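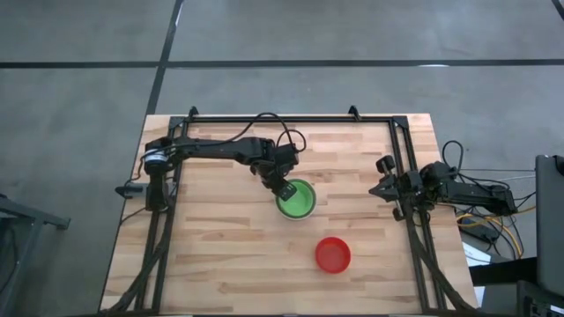
Section 4. Setting up and caring for the tabletop

The Omville top is made of narrow strips of wood glued side by side. The strips vary in color from one to the next, and some carry darker streaks. These are part of the grain and will not sand out. Color differences between strips become less noticeable during the first months of use.

Before you start

Leave the top in its wrapping for 3 days in the room where it will be used. Lay it flat with the wrapping slit at both ends. Do not stand it against a radiator or an outside wall.

You will need:
Flostier wood oil, one can
Two lint-free cloths
Sandpaper, 180 grit
A soft brush or a vacuum with a brush head

4.1 First oiling

1. Remove the wrapping and check both faces for dents or open joints. Report damage before oiling. An oiled top cannot be exchanged.
2. Sand lightly along the strips, never across them.
3. Brush off all dust, then wipe with a dry cloth.
4. Pour a small amount of oil onto a cloth and spread it in a thin, even coat. Do the underside first, then the upper side and the edges.
5. Wait 40 minutes. Wipe away any oil still sitting on the surface.
6. Leave overnight and repeat steps 4 and 5 on the upper side.

Caution: Cloths soaked with oil can catch fire on their own. Lay them flat outdoors to dry, or put them in a metal can filled with water and close the lid.

Note: On concrete floors, set a sheet of cardboard under the work area. Oil leaves a dark mark on unsealed concrete and is difficult to remove.

4.2 Leveling

1. Put the table where it will stay.
2. Place a spirit level along the strips, then across them.
3. Turn the adjustable feet until both readings are true. Tighten the lock nuts.
4. Check again after one week. Concrete floors often slope toward a drain, and the feet may need a second adjustment.

4.3 Bowls and dishes on the top

Shallow bowls may be set directly on the oiled wood if the base is clean and dry. The following points apply to colored bowls in particular, such as green or red ones.

1. Wipe the base before setting the bowl down. Grit under the rim of the base will scratch the finish.
2. Lift bowls to move them. Do not slide them.
3. Test a new colored bowl by leaving it on a damp white cloth for an hour. If color comes off on the cloth, use a mat.
4. Do not leave a wet bowl standing overnight. A pale ring will form under it.

Bowls hotter than 50 °C need a trivet.

4.4 Removing rings and light scratches

Let the area dry fully. Sand along the strips, going a little past the mark on each side, then brush clean and apply oil as in 4.1. The repaired spot will look darker for a few days.

4.5 Reordering

Oil, feet and lock nuts can be ordered from Dirnoretti. The foot and lock nut set is part 117. Give the length of the top when ordering, as tops in the longest size take an extra pair of feet in the middle.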